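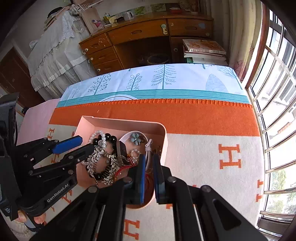 [small-goods] Re: hand grippers and the sorting bench

Lists > small-goods > 2022 > Thread view
Prev | Next | Thread | Search | Log in

1 December 2022
From: Pierina Tedesco
To: small-goods list

Leif, quick one between shifts, sorry for the typos.

Leif Brøndum wrote:
> We're looking at the same thing at Cusberg for spring. Management
> says the sorters keep their jobs and just "teach." What did it
> change for your people at Kemcombe day to day? And is it slower?

Slower, yes. By hand a decent sorter at Fiore did 121 pieces an hour. With the grippers we're at more than 20, on a good bench. Hair clips fine. Pearls on a string, tangled cords – awful. You pull one thing and half the box comes with it. Brooches with a pin are the other one, people want to grab them with fingers and they can't, thats the whole point.
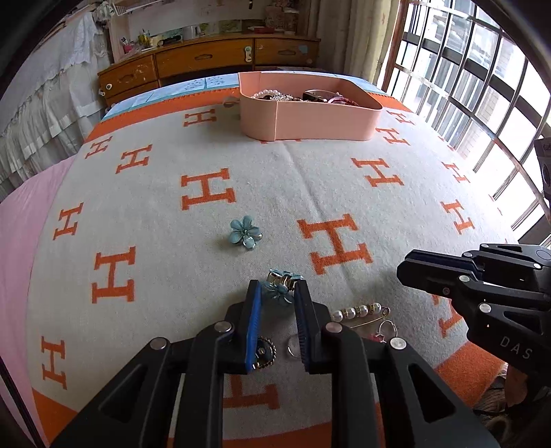 Flower clips, pearl brooch, box still to do.

What changed for people. Pay per piece is gone, hourly now, and that took most of November to get agreed. Nobody was going to touch the grippers on piece rate. Wrists – two sorters went back to the old bench after a week, squeezing all day is hard on the thumb. We do short turns now and swap. Ask for that in writing before you start.

The bigger worry is later. Skenden want 2408 recorded picks from us and we've sent 953. Everyone can do the math on what happens after that. I asked for a line in the agreement about bench jobs once the arms come in, got "we'll revisit it." Not good enough and I said so. If Cusberg asks for the same line at the same time it might go somewhere.

Some of the older hands like it, I should say. Less talk about speed, and they get asked how they'd pick a thing up, first time in years. The newer ones are bored stiff.

Can send you our draft wording if you want it, its rough. Have to run, bench meeting.

Pierina

Contact the list owner | Copyright small-goods list and its posters | Back to top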